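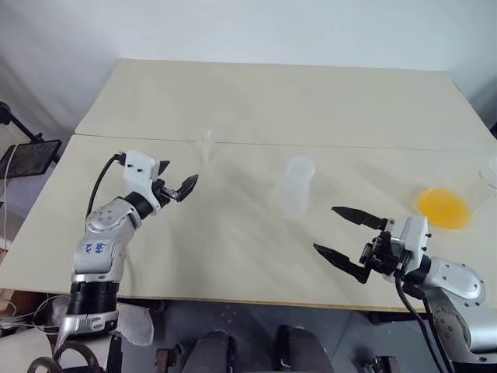 Eltier Community > Teleoperation and demonstrations

Pouring demos by remote control: trained policy stops over the funnel and waits

Marwa Bensaid
Posted in July, 14 replies hidden, 3 shown

I'm teaching a two-arm setup to pour from a cup into a flask through a funnel. I drive both arms with a pair of Nolton leader arms and record in Urnero. There are 206 demonstrations so far, all on the same beige tables with the same flask. A typical episode is 16 seconds long from the first movement to the cup being put back.

Picking up the cup works. Bringing it over the funnel works most of the time. Then the arm stops with the cup partly tilted and stays there. Sometimes it starts tilting again after a long wait, and then it tilts too fast and I get liquid on the outside of the flask. Sometimes it never starts again and I have to stop the run.

Things I have already checked:

The joint limits are fine. I can drive the wrist through the whole tilt by hand with plenty of room left.
The cameras are on and in the right order. I swapped two of them once, so this was the first thing I looked at.
Training loss looks normal and goes flat early.
Playing back a recorded demo on the arms gives a normal pour, as long as the cup and flask are put in the same places.

I record one camera at the head and one on each wrist. The other arm stays down by the flask with its fingers open during the pour, so its wrist camera looks at the flask and the funnel.

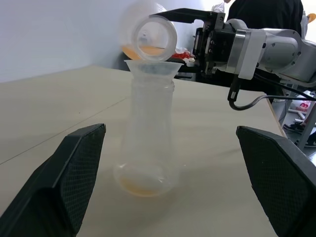
Wrist camera view of the cup tilted over the funnel, orange liquid in the flask.

When I drive, I do slow down over the funnel. It is hard to judge the height from where I stand, so I wait a moment and check before I tilt further. I don't know if that is long enough to matter. Should I record more demos, or is something wrong with the ones I have? I would like to keep the 206 if I can. They took a long time.

Senad Vukadinović

It's the waiting. I had the same thing with a screw cap task and it took me weeks to see it.

Look at what the policy gets to learn from. For every step where you hold still over the funnel, the recorded action is "stay where you are." If you wait two seconds in each demo, that is a lot of steps with nearly the same images and the same answer. The policy has no way to know that you were checking the height and that the check is finished. It sees cup over funnel, and most of the data for that view says don't move.

You can find out how bad it is without retraining. Take the commanded joint positions for the pouring arm, compute the change from one step to the next, and plot it for a few episodes. You will probably see a flat part in the middle of every one. Mine were about a quarter of the whole episode.

You don't have to throw anything away. What I did:

1. Wrote a small script that finds runs of steps where both arms and both grippers move less than a small threshold.
2. Kept the first few steps of each run and dropped the rest.
3. Watched the shortened episodes at normal speed before training, to make sure nothing jumped.

Be careful with step 2 during the pour itself. While the liquid is running out, the arm can be almost still and that stillness is part of the task. If you cut there, the cup will come back up too soon. I marked the start and end of each pour by hand and told the script to leave that part alone. It is dull work but you can get through 206 episodes in an afternoon or two.

Then record 40 new ones where you don't stop. Practice the approach first with an empty cup and no recording until you can go from the pickup to the tilt in one motion. If you lose your place and have to stop, discard that take and do it again.

Adalberto Siqueira

Use a bigger funnel.

Raíssa Barros

I agree with Senad about the pauses, but I would also look at where you are getting your information when you drive. You say it's hard to judge the height from where you stand. That means you are using your own eyes from a position where there is no camera. If you lean over to look along the side of the flask, you know something the policy can't know, and it will copy the result without the reason for it.

What helped in our lab was driving from the camera feeds only. We put the head view and the wrist views on a monitor next to the leader arms and turned the operator away from the table. The first day was miserable and the demos were slow. After that it went fine, and people stopped hesitating in odd places. If you can't do the pour from the feeds, a camera probably needs to move before you record anything else.

Some smaller points:

Clear and frosted plastic is hard on a pale table. The rim of a clear cup can fade into a white wall behind it. I would try a dark cloth on the wall for a few test episodes and see if the height over the funnel gets more consistent. If you change the background, though, keep it changed when you run the policy.

Vary the amount in the cup. If every demo starts with the same fill, the policy can learn one tilt angle and one length of pour and never look at the liquid. Ours did that. It went through the whole pour with an empty cup.

Write down who drove each episode. We had 2 operators, and one tipped the cup early and low while the other came in high. Mixed together, the policy switched between them partway through. Sorting by operator and training on one set fixed more than any setting we changed. Everaldo Brandão has a post in the Sung gripper section on tagging episodes in Urnero by operator, and it works for other grippers too.

On your question about more demos or better ones – fix the ones you have, train once, and then decide. If it still stops, look at the exact frame where it stops and search your data for the closest frames. That will tell you what it thinks it is copying.

Marwa Bensaid

Thanks. I plotted six episodes and the flat part is there in all of them, longer than I thought. In one of them I wait almost as long as I pour. I'm marking the pours now and will trim the rest with a script like Senad's. All the driving was me, so the operator problem shouldn't apply, but I did stand on a different side of the table for the early ones. I'll tag those separately.

I used the same fill level every time, so that needs new demos anyway. The monitor will have to wait until I find a longer cable.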